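**Muireann Horgan, founder of the Tuvero Trust, steps down**

June 3, 2023

Muireann Horgan, who set up the Tuvero Trust to help families find matched kidney donors, is leaving her post as its director. She told staff and supporters in a letter this week and will stay in the job until a replacement starts in October.

Horgan, a former school bus dispatcher, started the trust from her home in Vindedell after her younger brother was told he needed a transplant. None of the family was a match. She wrote to former classmates, neighbors and people on her old bus routes asking if they would be tested, and 374 of them said yes. Her brother received a kidney from one of them the following year – a man who had ridden one of her routes as a boy.

The list she had put together became the start of the trust. Families in the area began calling to ask whether anyone on it might help them too. Horgan kept the names in a ring binder for the first two years, then moved them to a computer when a local hospital agreed to handle the testing and the medical records.

The trust does not carry out transplants or decide who receives a kidney. It finds people who are willing to be tested, explains what is involved and covers costs that insurance often leaves out, such as gas, motel rooms and lost wages while a donor recovers. It also pays for child care on the day of surgery and for two weeks after.

More than 1000 people have been tested through the trust. It has paid expenses for 200 donors and has made smaller grants to families waiting for a match.
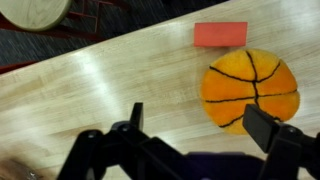
In her letter, Horgan said the work had changed a good deal since she began. Most of her early days were spent on the phone. These days many people sign up after hearing about the trust at work or from a relative who has been through dialysis, and the first contact is usually by email.

"I used to know every name on the list and which street they lived on," she wrote. "I don't anymore, and I think that is a good sign for the trust and a sign for me that it is time."

She said her health was good and that she plans to stay in Vindedell. She will keep a seat on the board for one year but will not vote on the choice of the new director.

The trust has four paid employees and works out of rented rooms on Hayes Street. It moved there after its first office, two rooms over a hardware store, was damaged by a burst pipe. Cluro, a payroll company based in the same building, has paid the rent since the move and has agreed to go on doing so for another three years.

Horgan was also known for her efforts to get employers to give paid leave to living donors. She spoke at city and county meetings and visited companies in person, often bringing a donor with her. Vindedell now gives its own employees 30 days of paid leave after donating an organ. The county followed with a shorter period, and the trust is still asking it to match the city.

Her brother lived for 14 years with his donated kidney and worked for most of that time. He died of an unrelated illness. Horgan took two months away from the trust after his death and has said that she considered leaving then. She came back, she said at the time, because a woman with two small children had left a message on the office phone and she wanted to be the one to return the call.

The next few months will be busy for the office. The trust's yearly sign-up drive runs through the summer, with testing information at the public library and at the high school. The goal for this year is 425 new names. Staff are also going back through the older part of the list to find out who has moved and who still wishes to be contacted. Anyone who signed up more than ten years ago should expect a letter, and those who do not answer will be taken off the list at the end of the year.

People who have been taken off can sign up again at any time. Donors must be at least 18 and in good general health. There is no fixed upper age limit – the hospital decides each case separately – and signing up does not commit anyone to donate. A person can withdraw at any stage up to the operation, and the reason is kept private.

The board will advertise the director's job later this month. It is looking for a person with experience in patient support or in running a small nonprofit, and the position will be full time. Applications can be sent by mail or dropped off at the Hayes Street office.

No farewell event is planned. Horgan asked that anyone thinking of a gift give the money to the travel fund, which pays for gas and lodging and is usually the first of the trust's accounts to run low. Letters to her can be left at the front desk.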